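家庭環境型ヒューマノイド試験室 訪問報告
一時停止時の把持解放事象とその後の措置について

Ambaye 安全技術調査室

本報告は、10月に実施したGondholm社試験室への訪問の内容をまとめたものである。同社は、住宅の台所を模した区画において、ヒューマノイドによる食品の出し入れの試験を続けている。試験中に発生した一時停止時の不具合について、当室は同社から情報提供を受け、発生の経緯、原因の調査状況及び再発防止措置を現地で確認することとした。

訪問時間は2時間とし、前半を説明及び質疑、後半を作業区画の見学に充てた。試験計画書及び異常記録の写しは、訪問に先立って同社から提供を受けている。

1 試験の概要

対象となった試験は、同社が「Prirismont」の名称で進めている計画の一部である。机上の籠と冷蔵庫上段との間で果物を移す動作を繰り返し、把持の安定性、腕の軌道及び停止時の挙動を記録する。計画上の繰返し回数は2000回とされている。

腕及び手先の動作は、動作管理ソフトウェア「Bestow」が統括する。腕の制御器と手先の制御器はそれぞれ独立しており、Bestowが双方に指令を送る構成である。作業員が操作卓から一時停止を指示した場合、設計上は、腕がその場の姿勢を保ち、手先は把持力を維持する。保護停止(いわゆる非常停止)の場合は別の系統が働き、駆動電源の遮断を伴う。今回の事象は前者、すなわち一時停止の操作時に生じた。

試験に果物を用いる理由について、同社からは、個体ごとに形と大きさが異なり、同じ指令値であっても接触の状態が変わるためとの説明があった。表面の硬い模擬品で行った以前の試験では、同種の事象は記録されていない。 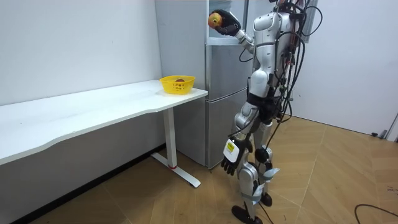 一時停止の際、なぜ手先は把持を維持しなければならないのか。

停止の指示は、多くの場合、作業員が機体に近づく直前に出される。その時点で把持が解けると、落下物が作業員の手足に当たるおそれがあり、落下物を受け止めようとして可動範囲に手を入れる行動も誘発する。このため同社の試験計画書は、一時停止中の把持維持を安全要求として定めている。人の手指が挟まれた場合の解放については、別に手動の解放手順が用意されている。

2 事象の経過

同社の異常記録によれば、事象は1554回目の動作中に発生した。手先が果物を把持した状態で冷蔵庫上段に差し掛かった際、作業員が籠の位置を直すために一時停止を指示した。腕は正常に停止したが、その5秒後に手先の指が開き、果物が落下した。果物は冷蔵庫の棚の縁に当たった後、床に達した。

作業員は操作卓の前におり、負傷はなかった。機体及び冷蔵庫にも、使用に差し支える損傷は認められなかったとされる。作業員は直ちに保護停止を操作し、責任者の指示により当日の試験を打ち切った。

当室が注目したのは、操作卓の表示が事象の間も「一時停止中・把持維持」のままであった点である。作業員は表示を確認した上で機体に近づく手順となっており、仮に指が開くのがわずかに遅ければ、接近後に落下が生じていた可能性がある。同社もこの点を重く見て、異常記録の区分を「軽微」から「要是正」に改めている。 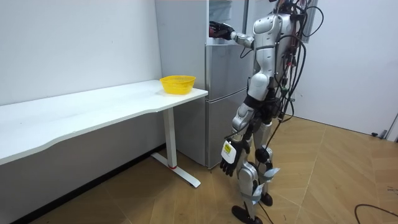
冷蔵庫上段に手を伸ばす試験機。背面には配線の束が通る。

3 原因の調査状況

同社は、手先制御器の内部記録とBestowの通信記録を突き合わせて調査を行った。その結果、次の経過が判明したとの説明を受けた。

一時停止の指示を受けたBestowは、腕の制御器に姿勢保持を、手先の制御器に把持維持を指令した。手先の制御器は指令を受領し、応答を返している。しかし、その直後から両者の間の定期通信が途絶えた。手先の制御器は、通信が一定時間途絶えた場合に指を開く初期設定のままとなっており、この設定に従って把持を解いた。一方、Bestowは停止中の通信途絶を異常として扱っておらず、操作卓には直前の応答に基づく表示が残った。

通信途絶の直接の原因については、背面から腕に至る配線の中継部における接触不良が有力とされている。中継部の固定具に緩みが見つかったためである。ただし、同じ緩みを再現しても途絶が必ず起きるわけではなく、訪問の時点では確定に至っていない。同社は、腕を高く上げた姿勢で配線に加わる張力が影響した可能性も挙げ、姿勢別の測定を継続している。

手先の初期設定については、製造時の考え方に由来するとの補足があった。手先を単体で机上に置いて使う場合には、通信が失われたときに指が開く方が挟まれの防止に資する。全身の機体に取り付けて使用する段階で、この設定が改めて審査されなかったことが問題であったと同社は認めている。導入時の確認表には手先の可動範囲と最大把持力の項目があるが、通信途絶時の挙動を問う項目は設けられていなかった。

4 作業区画の見学

後半は作業区画に移り、是正後の設定による動作を見学した。見学者は操作卓側に待機し、区画内への立入りは同社の作業員に限られた。区画には白い机と冷蔵庫が並び、机上の籠は黄色の樹脂製である。片方の手が果物を庫内へ運ぶ間、もう片方の手も冷蔵庫の近くに位置することがあるため、同社は両手の間隔についても記録を取っている。

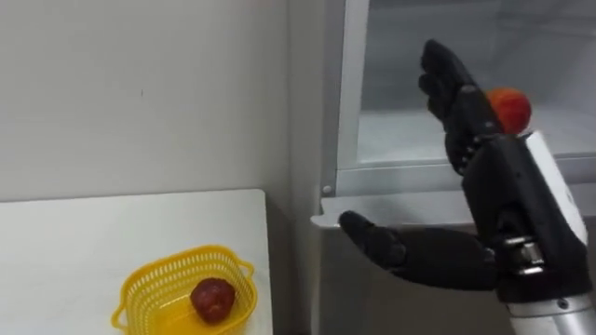 5 是正措置

同社が実施済みとした措置は、以下のとおりである。

・手先制御器の設定を変更し、通信途絶時には直前の把持力を維持することとした。
・Bestowに停止中の通信監視を追加し、途絶を検知した場合は操作卓の表示を「状態不明」に切り替え、警報音を鳴らすこととした。
・背面配線の中継部の固定具を交換し、始業時の点検項目に緩みの確認を加えた。
・「状態不明」の表示が出た場合は機体に接近せず、保護停止の操作後に責任者の確認を受ける手順を定めた。

見学中には、作業員が模擬信号により通信途絶を発生させ、表示の切替えと警報を実演した。把持は維持され、警報音は操作卓の位置で明瞭に聞き取ることができた。ただし、区画の奥で冷蔵庫の扉を操作している作業員にも同じように聞こえるかどうかは、今回の訪問では確認していない。

通信途絶時にも把持を維持する設定は、手指が挟まれた場合の危険を増す方向に働く。この点を質問したところ、手動解放の手順を改訂中であり、改訂が終わるまでは動作中の手渡し作業を行わないとの回答を得た。改訂後の手順書は、当室にも送付される予定である。

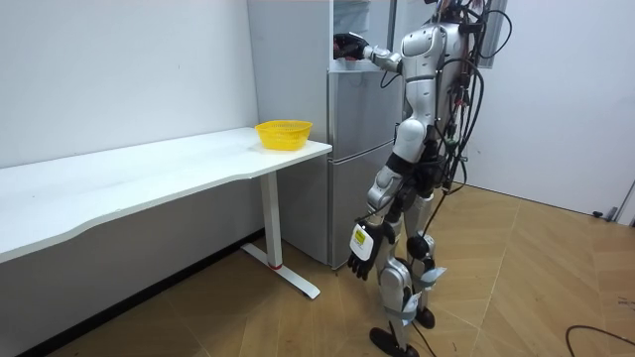

上段の庫内に手を入れた状態の試験機と、机の端に置かれた籠。

6 当室の所見

今回の事象は人的被害を伴わなかったが、表示と実際の状態が一致しないまま作業員が接近し得た点で、慎重な取扱いを要する。是正措置は表示と設定の双方に及んでおり、内容はおおむね妥当と考える。その上で、次の事項を同社に申し入れた。

(1) 中継部の接触不良について、再現試験の条件及び結果を記録し、原因が確定しない場合にもその旨を文書に残すこと。
(2) 導入時の確認表に、通信途絶時及び電源喪失時における各部の挙動の項目を追加すること。
(3) 警報音の聞こえ方を、冷蔵庫の前を含む複数の位置で確認すること。
(4) 床面を通る配線について、作業員の退避経路との重なりを点検すること。

(4)は今回の事象に直接関係しないが、見学の際、床上の配線が機体の近くを通っていることを確認したため、併せて申し入れた。同社からは、(2)及び(3)に速やかに対応し、(4)は区画の配置を見直す際に検討するとの回答があった。(1)の再現試験については、終了時期は示されていない。

試験の再開時期は同社の判断による。再開後の異常記録については、当室が引き続き写しの提供を受けることで合意した。

関連する報告
・協働作業区画における警報表示の調査
・手先装置の初期設定に関する聞取り結果
・移動型試験機の配線管理について
・停止機能の用語整理(改訂版)

当サイトでは、利便性の向上及び利用状況の把握のためにクッキーを使用しています。閲覧を続けた場合、クッキーの使用に同意したものとみなします。

最終更新日:11/8/21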